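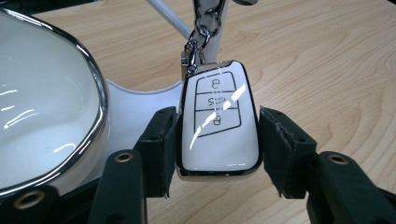

Gwawr Hopkin replied:
You'll get nowhere with Gittins on this, I had the same argument with them in January. They quoted me 300 quid for a second key, cut and coded, and when I asked what the coding involved the lad at the desk said "the computer does it". I asked what he did, then. He said he books the computer.

tanabe_m wrote:
To be fair to the lad, he doesn't set the price.

Gwawr Hopkin wrote:
No, but he did say it with a smile.

HufftyHuw wrote:
Right, original poster here, thanks for the quick answers. For anyone who missed the first page: bought a used hatchback from a dealer in Rumbridge, came with one key. White fob, three buttons (lock, unlock, boot). The advert said "two keys". The salesman said the second was in the post. It has been in the post long enough to have learned a trade.

What I want to know is whether I'm better off paying for a spare and chasing the dealer for the money, or refusing to pay anybody anything on principle and living with one key. My wife favours the first. I am in favour of the principle.

Huw Morgan

mererid_b wrote:
Pay for the spare. My brother-in-law had a principle about this and it ended with him locked out at Kemley services in the sleet, ringing round for a recovery truck. The principle cost him more than the key would have, plus a very quiet drive home.

Also, if the advert said two keys, you have a decent complaint. Did you keep a copy of the advert?

HufftyHuw wrote:
I have a copy of the advert. I also have the salesman's text saying "key on way mate", with a thumbs up.

mererid_b wrote:
Then write to them. A proper letter, not a text. Say what was advertised, say what you got, ask for the key or the cost of one, and give them a date to do it by. Keep it dull. People get carried away and put in a paragraph about how disappointed they are and the dealer stops reading.

HafP wrote:
Disagree with all of this. A mobile locksmith will do it for a lot less than Gittins, on your drive, while you have a cup of tea. I had one done that way after I dropped mine off the jetty. Pay him, keep the receipt, move on with your life. You will spend more on stamps and blood pressure than you'll ever get back out of a dealer.

Gwawr Hopkin wrote:
Haf, which locksmith? There's one round here who advertises on the back of the parish magazine and he did my neighbour's. It opened the doors beautifully and wouldn't start the car.

HafP wrote:
Not that one.

tanabe_m wrote:
That fault is common enough. The buttons and the immobiliser chip are two separate jobs. The buttons talk to the central locking, the chip talks to the car when you try to start it, and a cheap job sometimes only gets you the first half. Before you hand over any money, ask whether the price covers both, and have him start the engine with the new key in front of you. With the old key well away from the car, please. I've seen a man delighted with a dud because the good one was in his coat.

And get both keys programmed in the same visit. On some cars, adding a new one wipes whatever isn't there at the time.

HufftyHuw wrote:
I only have the one, Masanobu. That is the whole thread.

tanabe_m wrote:
Yes. Sorry. Take the one.

But on that subject, ask him to read out how many keys the car thinks it has. If it says two, somebody out there has the other one, and you'd want it deleted whatever the dealer says about the post.

HufftyHuw wrote:
I hadn't thought of that and I would like to go back to not having thought of it.

mererid_b wrote:
Put it in the letter! That's a much better line than being disappointed. A missing key to your car is a security matter and you can ask them to pay for the deleting as well.

HafP wrote:
Or it's down the back of a sofa in the previous owner's house, where every spare key in Britain lives. Nobody is coming to steal a nine year old hatchback, Mererid.

mererid_b wrote:
Somebody stole my mother's wheelie bin, Haf. I no longer assume what people will and won't want.

Gwawr Hopkin wrote:
Has anyone used one of those Morkix kits off the internet? Blank fob and a gadget you plug in under the dash. My nephew swears by them, though he also swears by vinegar for sunburn.

tanabe_m wrote:
I tried one on an old van. It took me 4 evenings and at one point the wipers came on and stayed on. It did work in the end. I wouldn't do it on a car I had only the one key for. If it goes wrong halfway you can be left with no key at all, and then it's a tow to the garage and whatever they care to charge.

HafP wrote:
For once Masanobu and I agree. Somebody write it down.

HufftyHuw wrote:
Update, as promised. Letter sent, dull as I could make it. I took out the bit about trust. My wife took out the bit about the salesman's shoes. They have until 27th February to produce the key or the money.

Meanwhile Haf's locksmith is booked (thank you for the message) and he says his price does include the chip. He has been told he'll be starting the engine in front of an audience.

mererid_b wrote:
Good. Get the price in writing, and get him to put "deleted missing key" on the receipt if he does it.

Gwawr Hopkin wrote:
And hang the spare somewhere sensible. Ours went in a safe place when we moved and we're still waiting to hear from it.

HufftyHuw wrote:
It's going on the hook by the back door.

tanabe_m wrote:
Not by the door. A long bit of wire through the letterbox and that's your car gone. Kitchen drawer.

HafP wrote:
He has a hatchback, Masanobu.

HufftyHuw wrote:
Kitchen drawer it is. Will report back on the letter.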